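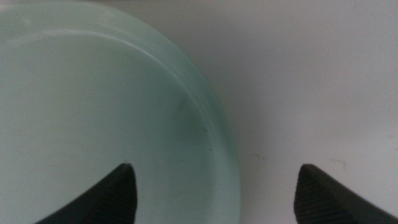 Okay, it's Sunday and I've decided the kitchen shelves are getting sorted today. All of them. Posting as I go so I can't quit halfway like I did in February.

First up for the keep-or-go decision: the big green bowl. I already know it's a keep. I'm just putting it first so I feel like I've gotten something done.

I've been calling it jadeite for years because it's that milky green, but I really don't know if it's glass or glazed pottery. There's no stamp I can make out on the underside. If any of you are bowl people, please weigh in!

It came from Dernik, the secondhand place by the bus depot, back when they still had the dollar shelves along the back wall. I paid 8 dollars for it and carried it home on my lap like a baby.

What I love is the rim. It's got these ridges running around it, and they're great to hang on to when your hands are covered in flour. My other mixing bowl has a smooth edge and I've dropped that thing more times than I'd like to say.

There's a grayish smudge on the inside, up near the lip on one side. I can't tell if it's a scuff or just something smeared on there. Going in with baking soda and a soft cloth first – will report back.

Please don't tell me to use steel wool. I used steel wool on a pie dish once and I'm still sad about it.

Baking soda round one: I think it's lighter? I've been staring at it so long that I can't trust my own eyes. Letting the paste sit while I do the mug shelf.

Mug shelf update. I own way too many mugs for a person who drinks out of the same one every morning. Five are going in the donate box, including the Rekov one from my old job with the chipped handle. (Okay, four. The chipped one is going in the trash, that's no gift to anyone.)

Somebody asked what I make in a bowl that size. Bread dough mostly! Also potato salad for the block picnic, and popcorn when it's movie night and I've given up on dinner. It holds a double batch of my roll dough with room to rise, and that's the whole reason it gets to hog the bottom shelf.

The trouble is it doesn't nest with anything. The rim is wide and thick, so whatever I put inside it wobbles and whatever I put it inside doesn't exist. It's been living with a colander in it, which looks terrible.

New plan: the bowl goes on the white counter by the window and gets to be the fruit bowl between baking days. I measured the shelf it was on and I'm getting back 41 centimeters of space. (My tape measure only does centimeters on the side I can read, don't come at me.)

That fits the slow cooker, finally. It's been on top of the fridge so long it has its own weather.

Shelf liner question for the group: I've got half a roll of the grippy Skorkis stuff left and it's fine, but it leaves a waffle pattern on anything heavy. Is the cork kind any better? I'd need enough for 10 shelves if I do the pantry too – and I am NOT promising the pantry.

Lunch break. Grilled cheese, standing up, with every cabinet door open.

Back to the smudge. Round two, this time with a bit of white vinegar on the cloth after I rinsed off the paste. I'm going to leave it alone now before I rub the shine off.

Several of you are saying it's probably a utensil mark and to try one of those powder cleansers. I've got an old can of something under the sink, so that can be next weekend's project. If it stays, it stays. I'll put the lemons on that side.

Donate box is full and by the front door. Slow cooker is in its new home. Pantry is untouched and I'm closing the door on it. Still taking votes on glass or pottery, and on cork liner!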